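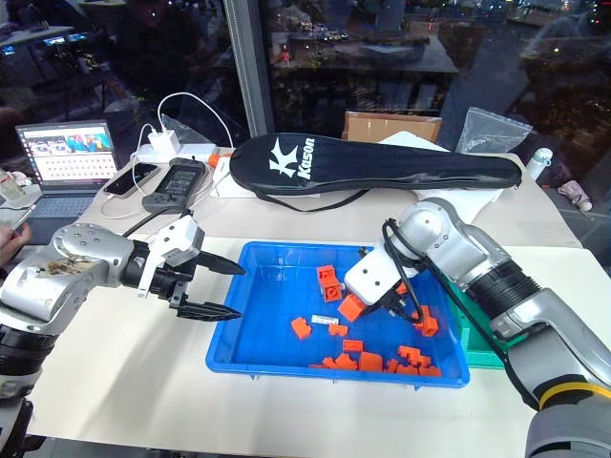
Divya Fernandes wants to know if the blocks have to go back in the tray in any order, or can she just dump them in. Dump them in. Long answer further down.

Orange Block Sets: Questions We Keep Getting
Gretbridge Toy Library, Nolville branch
Updated 20/02/2024

Do I have to sort the pieces before I bring them back?

No. All orange pieces in one tray, any way up. We check them at the desk against the sheet. What we do ask is that you don't mix two sets together. If you have two sets out at once (max is 3 per family), keep them in separate trays. Please. It takes forever to un-mix them.

How do I know which pieces belong to my set?

Picture sheet in the front pocket of the carry bag. Every piece is drawn on it, actual size. Lay the piece on the drawing, if it matches it's yours. The flat ones look alike, check the ends. One might be notched and the other not.

Lost the sheet? Ask for another, no charge.

Blue tray or green tray, does it matter?

Not for returns. Some families like to use one for "still to do" and one for "done", works fine. Both are the same plastic and wash the same way. Just don't stack a full one on top of a full one, the bottom pieces get jammed in the corners and little kids can't get them out.

What's the piece with the round hole for?

A peg or a stick can go through it, or string. It's also the one kids grab first. In the build cards it's usually the base piece but you can put it anywhere. Not a mistake, not broken, no missing plug. We get asked that a lot.

There's a little paper strip in with my blocks. Trash?

Check it first. If it has a set number on it, tape it back on the tray. If it's blank, toss it. The glue on the old ones gives up after a few washes and we are slowly relabeling. Should be finished by the end of March.

Two pieces are stuck together.

Twist, don't pull. If they won't twist, ten minutes in warm soapy water and try again. No knives, no screwdrivers. We've had corners gouged that way and then the piece won't lock with anything. Still stuck? Bring them in stuck. Nithin Chacko has a knack for it and he's on the desk most afternoons.

How do I clean them?

Dish soap, warm water, old toothbrush for the inside corners. Rinse, drain on a towel overnight. Not the dishwasher, the tray will warp. Not bleach. If one is still damp when you pack up, leave the tray open a while before it goes in the bag. Wipes are OK for a quick go-over between kids but they leave a film after while.

What age are these for?

We lend the full sets from age 3 up. Under that, ask for the big-piece set, there's only the one so there is a wait list. Older kids do fine with the interlocking shapes, and the harder build cards are pitched at 8 to 13. Grown-ups borrow them too, no one minds.

My kid just tips the tray over and walks off. Any ideas?

Put out fewer. Four or five pieces in the tray, the rest in the bag. Rekha Raju's tip from the parents' morning: have them find one shape at a time and drop it in the other tray, L shape first because it's easy to name. Then swap. Tidying up is half the game at that age anyway.

Also clear a bit of table first. Phones, cups, chargers, all of it pushed to one end. Drinks especially. Orange pieces survive juice, laptops don't.

I lost a piece. What do I owe?

First lost piece on a loan, nothing. After that it's the replacement price on the list at the desk. Please tell us, don't just hand the tray over and hope. The next family ends up with a build they can't finish. Found it later behind the couch? Bring it in, we refund.

Do you take donations of loose blocks?

Only if they fit the Kurian sets, which is what we lend. Close isn't good enough, the slots are a hair different and they split. If unsure drop a couple off and Ajith Lobo will try them against ours. Other brands go to the swap box at the Hurkummont branch.

Can I get the build cards without the blocks?

Yes, ask for folder 552. Photocopies, you can keep them. The first few cards are missing thier color key, sorry, the shapes are still clear enough to follow.

How long can I keep a set?

Three weeks, renew once if there's no one waiting. Renew by phone or at the desk, the online form is down again.

Who do I ask about something not on here?

Venkatesh Rajan for anything about loans or fees. Pieces and repairs, whoever's at the desk. Leave a note in the tray if we're closed, just write the set number on it.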